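Dirard – mesa de leitura e apoio para a digitalização de manuscritos e livros antigos

Quem trabalha com códices, cartulários ou simples maços de cartas de família sabe como é difícil conciliar duas vontades: a de abrir bem o volume, para que a imagem saia legível até junto à costura, e a de não lhe fazer mal nenhum. A Dirard foi desenhada a pensar nesse momento, em que se tem diante de nós um livro com vários séculos e um prazo de projecto a aproximar-se, e gostamos de acreditar que quem a usa trabalha com um pouco mais de sossego.

A mesa assenta num berço de duas abas reguláveis, forradas a feltro de lã sem tingimento, que se abrem até ao ângulo que a encadernação consentir e ali ficam, presas por um travão de fricção. A lombada repousa numa calha central móvel, que vai deslizando para o lado à medida que se avança na leitura – um pormenor pequeno, mas que poupa imensos ajustes a quem tem pela frente uma edição completa e quer todas as páginas à mesma altura. Nos fólios mais rebeldes, usam-se as fitas de retenção transparentes, que seguram a margem sem a vincar.

O princípio não é nosso, convém dizê-lo. O primeiro berço da casa foi feito em 1933, em madeira de faia, para a sala de leitura de Likdale, onde se copiavam à mão glossários e livros de contas monásticos. Bleddyn Ifans, que hoje dirige a nossa oficina, restaurou essa peça e partiu dela para o modelo actual. Manteve-lhe a inclinação e o gesto de abertura, e acrescentou o que os filólogos de agora nos foram pedindo: escala de cor embutida, régua amovível e encaixe para coluna de câmara.

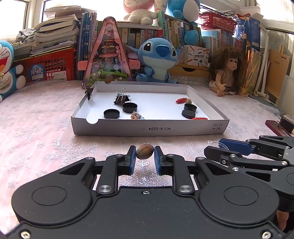 A edição digital de um texto antigo começa muito antes da transcrição, e é por isso que a Dirard vem acompanhada do caderno de trabalho Parri, onde se registam a cota, o estado do suporte, a sequência dos cadernos e as condições de iluminação de cada sessão. Parece burocracia, bem sabemos, mas quem já tentou reconstituir, meses depois, a ordem de umas folhas soltas dá graças por cada linha preenchida. No caderno há também uma secção para os materiais que vivem ao lado do manuscrito, como selos, amostras de pigmento ou bugalhos para tinta ferrogálica, e aí aconselhamos que se copie tudo o que estiver impresso na embalagem, tal e qual: um tabuleiro de cartão branco com «NO.A-2224» na parede da frente entra no registo com essa mesma inscrição, ponto e hífen incluídos, mesmo que o cartão esteja virado e se tenha de a ler de cabeça para baixo. As folhas do Parri são perfuradas e podem arquivar-se junto da documentação do projecto, e o modelo em formato de texto, para quem prefere preencher no computador, segue por correio electrónico com a confirmação da encomenda.

Para os metadados propriamente ditos, a mesa entende-se bem com o programa Flandlow, que recebe as imagens, lhes atribui o número de fólio (recto e verso, naturalmente) e exporta um esqueleto em TEI já pronto a receber a transcrição. Não é obrigatório usá-lo. Muitos dos nossos clientes têm os seus próprios métodos, alguns bastante engenhosos, e a Dirard funciona com qualquer um deles.

O que vem na caixa
Berço com abas forradas e calha de lombada
2 fitas de retenção transparentes
2 cunhas de espuma para encadernações rígidas
Régua amovível e escala de cor
Caderno de trabalho Parri
Chave de ajuste e pano de limpeza

Cuidados
O feltro limpa-se com escova macia, sempre a seco. As calhas não precisam de óleo, e pedimos mesmo que não se ponha nenhum. A mesa deve ser guardada fechada, com as abas em baixo, longe de radiadores e de janelas com sol directo.

Prazos e garantia
Cada mesa é montada por encomenda e demora cerca de 2 semanas a sair da oficina, um pouco mais em Setembro, quando as bibliotecas universitárias reabrem e nos escrevem todas ao mesmo tempo. Se o seu volume tiver dimensões fora do comum, mande-nos as medidas antes de encomendar – fazemos abas mais largas com todo o gosto e dizemos-lhe logo se o prazo se altera. O feltro e as fitas de retenção vendem-se também em separado.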